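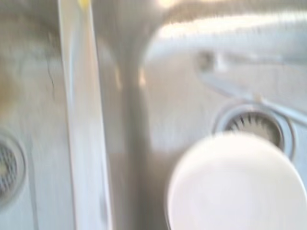

*Double sink from above, spout at the top. Blurry.*

# Letura: notes on a shared sink

Kept by Vesna Kos and Boris Gashi. First written up 5 February 2023, after the third argument concerning a spoon.

Letura is the washing-up record for the upstairs kitchen. It has 35 entries, one per sitting, in a plain text file.

## Fields

- `who`: initials. "Not me" is no longer accepted.
- `basin`: `left` or `right`. Things soak on the left and get rinsed on the right. Noel Dizon has it the other way round and his rows are kept as he wrote them.
- `minutes`: whole numbers. Anything over 20 is assumed to include a phone call.
- `left_behind`: free text, occasionally rude.

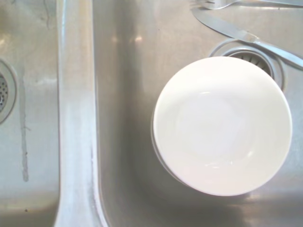
*White bowl, right basin. Goes down as `left_behind: bowl`.*

## Known problems

- Marks on the steel are not logged. Drita Stoyanova wants a `streaks` field and is welcome to fill it in.
- Entries for August are missing, as is the good sponge.
- `bowl` covers every bowl. Splitting it by size was tried for 2 sittings.

Corrections to Boris, preferably with the tap off.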